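From: Sumeya Araya
To: Huneo builders list
Subject: Re: relay swap, gripper width

Natnael Asfaw wrote:
> Are you still running the whole thing in simulation? And does
> the gripper fit between the ducts or do you come in from above?

Yep, still all sim, and I come in from above. The fingers go down on either side of the relay and there isn't much room for them, so I cut the opening to 5 mm over the body width.
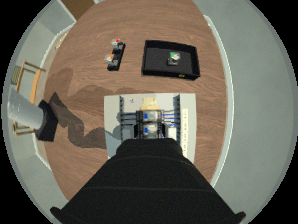

I also slowed the last bit of the approach way down – Darius talked me into it, and he was right! Out of 18 tries last night I got 9 clean pulls, so there's plenty left to fix. My list for September:

1. Get the spares to start from the same spots every run. The black tray and the little holder stay on the table by the panel, wherever else I move things.

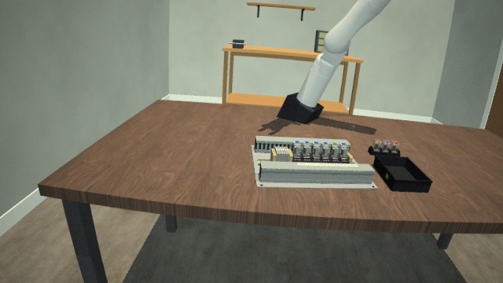
2. Redo the wrist camera settings (Catrin, can you send me yours?)

Sumeya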